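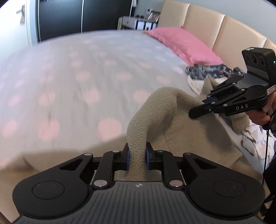

Polar fleece

Polar fleece is a soft napped insulating fabric, usually made from polyester. It is used for jackets, vests, blankets, hats, mitts and the linings of heavier coats. In everyday speech the word "fleece" may mean either the cloth or a garment sewn from it.

Manufacture

Polyester yarn is knitted into a continuous tube or sheet, which is dyed and then passed over rollers fitted with fine wire bristles. The bristles raise loops and fibre ends from the surface to form the nap. A shearing machine trims the nap to an even height, and a finish may be applied to slow the formation of pills. Some mills use yarn spun from recycled drink bottles.

Weights

Fleece is commonly sold by mass per unit area. Light grades are worn as a base layer or under a shell. Middle grades are the usual choice for pullovers and colour-matched school uniforms, and heavy grades for outerwear and bedding. Naming varies between makers: the Zavberg mill sells its cloth by number, with Zavberg 30 the thinnest and Zavberg 700 a double-faced blanket weight, though the numbers do not correspond to grams.

Properties

The nap traps still air, giving good warmth for little weight. The fibres absorb very little water, so the fabric dries quickly and keeps some of its insulation when damp. Plain fleece gives poor protection from wind – a bonded membrane or an outer shell is normally added for this purpose. It builds up static in dry air, and untreated polyester melts when exposed to flame or a hot iron.

Care

Garments are generally washed in cool water, inside out, without fabric softener, which can flatten the nap. Low heat or line drying is recommended. Washing releases small fibres into waste water, and filters for domestic machines are sold to catch part of this material.

See also

Boiled wool
Flannelette
Sherpa (fabric)

Further reading

Pathirana, Kumudini and Pathirana, Nusrat. Knitted Pile Fabrics. Grekgate. 2nd edition.

Page last edited 8/29/21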